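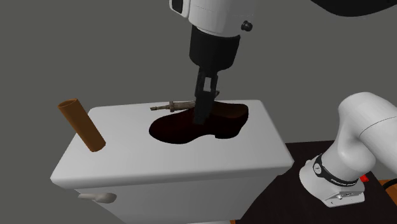

Can you please stop writing "dry" when you mean "dry to touch," one reader of the December pages wrote in the margin, the two are hours apart and I ruined a heel going by your table.

Fair. Going forward the notebook uses "touch dry" and "ready" as separate columns. Ready means I can press a thumbnail into the cement line at the edge and it doesn't drag. I have gone back and corrected the December table in pencil where I was sure which one I meant. Three rows I couldn't work out and I crossed them through.

Saturday, April 6, 2019

Shop closed at noon, bench free after that. Room cool, window shut, fan off.

Purpose today: compare the Plukix contact cement with the Osside on leather to crepe and leather to rubber. We have used Osside for years and the last two cans came thick and stringy. Plukix is thinner and goes on easier with the flat brush.

Strips cut from the same shoulder, all one inch wide, all roughed on the coarse wheel and brushed off. Same brush type for both cements, new brush for each. Two coats on the leather, one on the sole material. Open time 20 minutes for the first set and 25 for the second. Hammered, then clamped overnight under the long board.

Notes while coating:

Plukix soaks into the flesh side fast. First coat almost disappears. Two coats may not be enough on a loose piece like belly.

Osside sits on top and skins over. Had to scrape one strip and start again after a bristle stuck in it.

Crepe took both without trouble. The black rubber had a shine on it that the coarse wheel only half removed. Went over it a second time by hand with the rasp. Whoever does the next set should rasp first and save the wheel.

Clamped four strips of each. Ran out of board space and put the last two under the old press, so those two had more pressure than the others. Marked them with a P on the back. Don't average them in with the rest.

Other things from today:

Counter on the Hikow finisher reads 1,859. Belt is glazed along the left side and should be changed before Wednesday. There is one spare in the drawer under the lasts, wrong grit, fine for edges only.

Fothergill order came short again. No half-inch tacks. The invoice shows them, so somebody needs to call. Heel blocks are all there and are on the shelf with the insole board.

The brown pair with the split welt: opened the stitching from the ball to the waist on the left shoe. Cork is crumbled under the ball and will have to come out. Welt itself is sound apart from the split. I would splice in a new section and leave the heel end alone. Customer asked for leather soles again. Right shoe not opened yet.

Thread for that job should be the six cord. The wax is getting low and what's left has grit in it, probably from sitting next to the wheel. Moved it to the window side.

For the morning: unclamp everything, trim the free ends to the same length, pull by hand first and write down where each one lets go (leather side, sole side, or in the cement). Spring scale after that. If the Osside fails in the cement on the shorter open time, I'd call the can bad and send it back before testing any more of it.

Lids checked on both cans. Solvent rags in the metal bin.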